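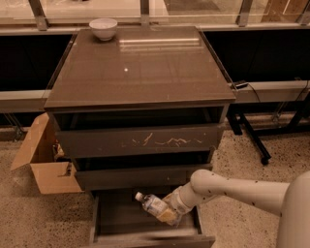 My neighbor wants me to sign up for the weatherization program the city of Brisley is pushing, the one where a crew seals your windows, blows insulation into the attic and charges you nothing if you earn under the limit. I've read the packet twice. I remain unconvinced.

First, the limit. It goes by household income, and "household" includes my nephew, who slept in the back room for 4 months last year and contributed one bag of rice. The woman on the phone said he counts if he got mail here. He got a lot of mail here, most of it from a gym.

Then there's the contractor. You don't pick one. It's Skistov or it's Skistov. Trinidad Sepúlveda over on Madura Street had them in June and her front door now closes so tightly that she uses the side one. She likes them, for the record. Her bill went down 17 dollars, she says, but June was cool and I'd want to see August before I believed it.

And the form is 33 pages. Page 12 asks for the year of the furnace. Page 26 asks again, in case the furnace has aged.

What bothers me most is the lien question. The packet says there is no lien "under normal circumstances," and I've called twice to find out what the other kind are. I was told someone would get back to me.

I'll probably fill the thing out anyway. The attic is a disgrace. But I'm not signing the last page until I get that answer in writing.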